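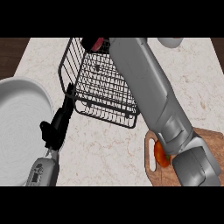
Notes from the kitchen cell

I promised last time that I'd write up how we got the kitchen cell going again in simulation, so grab a coffee, it's a long one. If you only ever use the cell through the job queue you can skip to the part near the end where I ask you for a favor.

For anyone new: the kitchen cell is our two-armed setup with the dish rack and the cutting board, and it lives in Jiltow, our simulator, as well as in the back half of the Atinano lab. I look after both. The simulated one gets far more use (it runs all night and never trips over a cable), and so it's the one I hear about when something is off. In September I heard about it a lot.

The complaint was always the same. The left arm would go up toward the rack, and every so often it would hook a finger on the wire and drag the whole thing across the counter. On the right side people were getting tomatoes that shot off the cutting board like a cork. I had 153 failed runs sitting in a folder by the time I cleared my calendar and sat down with it, and I watched more of them than was good for me. The tomato ones are pretty funny for the first dozen or so!

I started with the rack, and I started in the wrong place. My first guess was the left arm's joint offsets, so I spent a whole morning re-zeroing it, both shoulder joints and then the wrist, and comparing it with the numbers we took off the real arm in the spring. They matched. They had matched all along. I put everything back the way it was and went to lunch in a bad mood.

What I should have looked at first was the collision shape. A wire rack is a miserable thing to simulate. It's mostly holes, and the quick way to handle it is to wrap it in a few simple boxes and hope. Ours had been wrapped in boxes by somebody in a hurry (me, two years ago), and the curved wire panel on the side had no shape of its own at all. So the planner thought the gripper had clear space next to the rack when there was a nice big arch of wire sitting in it, and then the contact solver, which was using a different and better mesh, disagreed. Hook, drag, crash.

I rebuilt it with one thin capsule per wire, and I gave the planner and the solver the same file this time. It costs us a little speed. I also gave the little feet on the bottom their own friction setting, so that if something does bump the rack it stays put more or less like a real one would. I left the marble alone.

The tomato was a different problem and took me 3 days. It sits right by the handle hole in the board, and the right arm comes in low over the top of it. The board's collision shape had the hole in it, but the edge around the hole stood up a hair above the surface, and the tomato was spawning with its underside slightly inside that edge. The solver noticed the overlap on the first step and pushed it out, hard. I flattened the lip and raised the spawn height by 2 millimeters, and now the tomato drops a tiny bit, settles, and stays where you left it.

While I was in there I went over the right arm as well. The joint limit on the elbow was set wider than the real one allows, which nobody had complained about, but it would have bitten us the day someone moved a job from the simulator to the lab. Fixed now. If you have a saved motion that suddenly refuses to run, that's probably why, so send it to me before you start rewriting it.

For the check, I ran 100 resets back to back with the arms parked in their starting poses, left gripper below the rack and right arm over the board, and then let the regular jobs loose on it overnight. I haven't seen the rack travel since. I did get one tomato on the floor, and I'm still looking into that one. My money is on the grip force, which comes from the Hegazy settings file and not from the cell itself, and I don't want to touch that file until the people who own it have had a look.

Now the favor. The new cell file is up on Grumby, under the same name as before with the version bumped. Please pull it before you start anything new, and please don't copy the old rack over into it because your job "worked fine with the boxes." I know who you are. If you see an arm do something odd, save the run with the random seed and drop it in the shared folder – a screen recording by itself is fun to watch but I can't replay it.

Next on my list is the plate. It has a raised rim, and I have a feeling the rim is made of boxes too.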